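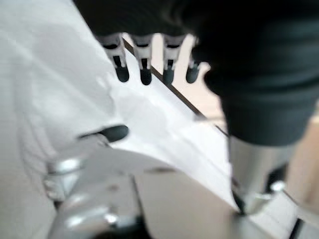

Black with black, white with white. Sorting is most of the job.

The Whites Pile

Margarida Barreto does her whites at six in the morning, before the kettle. Black things go over the back of a chair until evening. They can wait. Whites can't, she says, whites go gray if you so much as look away.

I spent a chunk of November in other people's laundry rooms. Five households, one very small notebook. What I wanted to know: does anyone still sort? And does anyone still fold a flat sheet properly, corners and all?

Short answer, yes. Longer answer, it depends who's home.

Margarida first. Third floor, narrow hallway, a folding table from Cundberg she bought secondhand and has never once folded up. She works big to small. Sheets, then pillowcases, then shirts. Socks last, and with no great effort. "I match the ones I like," she says. The others go in a drawer.

Nisha Rastogi goes the other way. Small to big. Socks while she's fresh, sheets when she's past caring. Her sheets come out as a sort of parcel. Fine. They go in a closet with a door on it.

Black cotton is where people get fussy. Inside out, cold water, no dryer. Everyone I met said the same, and then three of them admitted to the dryer. Vikas Awasthi has ruined a black sweatshirt he still talks about. A tissue in the pocket. He picked lint off it through an entire movie and wore it to work anyway, under a jacket, in a warm office.

He checks pockets now. Twice.

Then the fabric itself. Griet Michiels ran a small alterations shop, Platura, for years and she has opinions on bunching. Don't leave dark cloth in a heap overnight, the creases set and catch the light. Shake it, hang it, walk away. White shows dirt, black shows everything else: lint, hair, chalk, flour. She keeps a damp sponge by the door and swears by it. I tried it at home on a pair of black pants. Works ok. Leaves you with damp pants.

Smudges on white, she says, get cold water first and a bit of plain soap, then patience. Rubbing spreads them. I rubbed. It spread.

Archana Maurya had the best closet of the lot. Shelf paper, labels, a Mathur basket for anything needing a button. That basket has been full since spring. She laughed when I asked and moved it behind teh door with her foot.

Back at Margarida's by seven that evening. Whites all done, folded and put away. The black pile still on the chair.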